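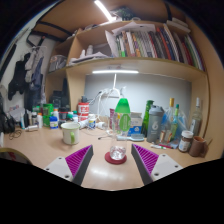
Marwan Hakim

Household Organization, Unit 4: The Desk That Became a Shelf

Reading before class: the Akcombe packet, sections on flat surfaces and on small bathrooms. Bring the sorting sheet from Unit 3.

A desk collects bottles. Most people in this course will find the same thing at home: a water bottle on a coaster, a mug, a hair brush, a shaker bottle, a few tubs and jars, a cable lying across the wood. Each item is small and each was put down for a reason. The work surface goes a little at a time, and the shelves built in over the desk don't help if things stop one level too low.

1. Terms

Landing spot: where an object goes when it leaves your hand.
Home: where it is supposed to be kept.
Working area: the part of the desk you need clear in order to write, read or use a keyboard. For this course we use a width of 65 cm. Measure yours.

On a crowded desk the landing spot has replaced the home. You can usually tell by looking at the back wall. Canisters and tubs get pushed there first, and newer arrivals stand in front of them.

2. Sorting by use

Do not start by throwing things out. Start with how often each item is picked up while you are sitting at the desk.

Group A, used while seated: the drinking bottle, the mug, the marker. These may stay, to one side.
Group B, used daily but somewhere else: the hair brush is the clear case. It goes to the bathroom or the bedroom.
Group C, used now and then: jars, tubs, squeeze bottles, spare glass bottles. Shelf or cupboard.
Group D, packaging: crinkled plastic bags, paper boxes. Open them, check inside, then decide.

Pill bottles are handled separately. Read the label, check the date, and store them upright and out of reach of children. A pill bottle lying on its side near other containers is easy to knock off the desk and easy to lose.

3. Drinks

Keep one drink on the desk at a time. Finish it or empty it before bringing another. A bottle that holds 700 ml is enough for most of a morning, and a 1,000 ml bottle is fine if the base is wide. Use a coaster under anything cold, and wipe the coaster too - it gets forgotten.

Empty glass bottles go to the kitchen at the end of the day. If you are keeping one to refill, rinse it and let it dry with the cap off.

4. Cables

Coil what is not plugged in and tie it. Run what is plugged in along the back edge. A cable that crosses the desk between bottles will pull one over sooner or later. The Leemans clips from the supply box work on wood, but test one underneath the desk first.

5. Exercise (in pairs, due Wednesday)

Choose a desk or table that is in daily use. Make a sorting sheet with the four groups and place every object in one of them. If you and your partner disagree about an item, write down both answers and the reason for each. Clear the working area and leave it for 2 days, then note what has come back and who put it there.

Sheets go in the tray outside the Gusside room. Put both names on the first page.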